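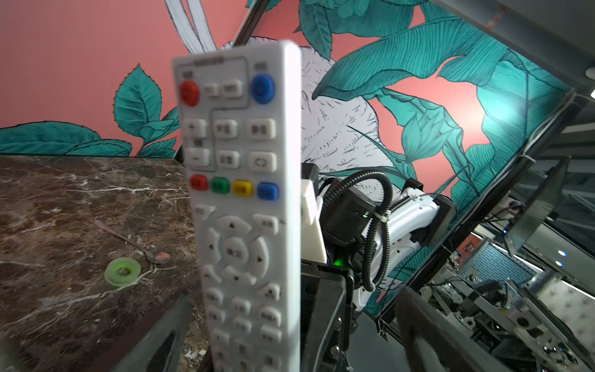
Most of the faults logged on two-arm benches begin as small errors in agreement between the arms, and the handover fault we cover in this session is the one you will meet first. A handover has one arm present an object and the other arm take it. For a short time both grippers are close together and each controller is working from its own idea of where the other one is. Long, light objects make this harder than blocks do. A television remote held upright, with its number keys toward the bottom and its power button near the top, hides a good part of what the wrist camera would otherwise see, and a small angle error at the grip becomes a large position error at the far end.

Notes by Ingrid Achterberg
October

Print this page | E-mail this page

Session 4: Handover faults on shared benches

Background

The case comes from the Trovetitz bench. The task was to pass a thin object from the right arm to the left arm and put it down in a marked area. The program had completed 1,910 cycles before the fault. The operator was Gus Thibodeaux. Alaric Mercado was at the next bench and saw the end of it.

What happened

The right arm picked up the object and moved to the handover pose. The left arm started its approach before the right arm had reported that it was at rest. The left wrist touched the right forearm and kept pushing. The contact lasted 84 milliseconds before the left arm tripped on motor current. The right arm did not trip. It went on holding its pose against a load, and the object slid out of the grip and fell to the table.

Gus pressed stop. The left arm was already stopped, so the button had no visible effect on it, and he took this to mean that the whole bench was down. He reached in. The right arm was still powered. He was not hurt, but the incident was logged as a safety matter for that reason.
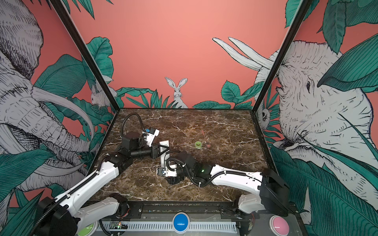

The crossing region is where both forearms can occupy the same space. On this layout it takes in the middle of the table, and any program that brings one arm over the other has to pass through it. The rule in the Golik controller is that only one arm may move in the crossing region at a time. The other must be at rest and must have said so.

Cause

Mortimer Villanueva went through the log afterward and found two separate problems.

First, the "at rest" message. The right arm sent it when the commanded motion ended, while the arm itself was still settling. On a short move the difference is too small to matter. With the arm stretched across the table it was long enough for the left arm to enter.

Second, the stop circuit. The stop button had been wired to the left controller only, after a repair to the Bellamy relay box. The test done after that repair checked that the button stopped an arm. It did not check each arm separately.

Either fault alone would probably have gone unnoticed for some time. Please read the log extract (fault code 123) before the lab and find the line where the left arm is given permission to move.

Search this site Go Advanced search

Changes made

The "at rest" message now depends on measured joint speed, held below the limit for a set time. The stop button was rewired to both controllers and is tested at the start of each shift, one arm at a time, with the result written on the bench sheet. A trip on either arm now stops the other.

The last change has a cost. When both arms stop, an object held between them may be under load from two sides — do not release either gripper from the panel until you have looked at how it is held. Support the object, release one side, then the other.

Before you reach in

Check the state of both arms on the panel. An arm that is not moving may be holding position under power. A status light on a joint shows that the joint has power, and says nothing about whether it is about to move. Press stop even if the arms look stopped. Wait for both controllers to show the stopped state, and only then put a hand over the table.

For the lab

Work in pairs. Run the Pomamow handover script at reduced speed, first with no object and then with the long one. Write down the joint speeds at the moment permission is given. Ansel Rosenthal will sign off your stop test, and you may not start without it.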